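Our visit to the Trokach open day
Student project report, 30 July 2024

We took the train to Gonedberg for the robotics open day at Trokach, and I've been going on about it ever since.
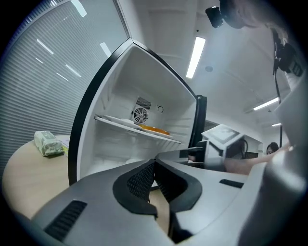 Esfahani asked afterwards why anyone would start with kitchen jobs when factories are so much tidier, and whether a fridge shelf wasn't a bit dull. Fair question! Our guide's answer was that homes are all different, so there's far more to learn from them.

The demonstration was about teaching by hand. You hold the gripper yourself, do the job slowly, and the recording is used for training later. We got 2 turns each – mine were pretty clumsy, but apparently clumsy ones are kept too. They aim for 300 recordings of a single task, and had 80 when we came.

What surprised me most was how hard it is to judge distance when you can't use your own fingers (try picking up a plate with tongs). In August we're building a simple two-fingered version for the Flostamdale project, probably with a softer pad.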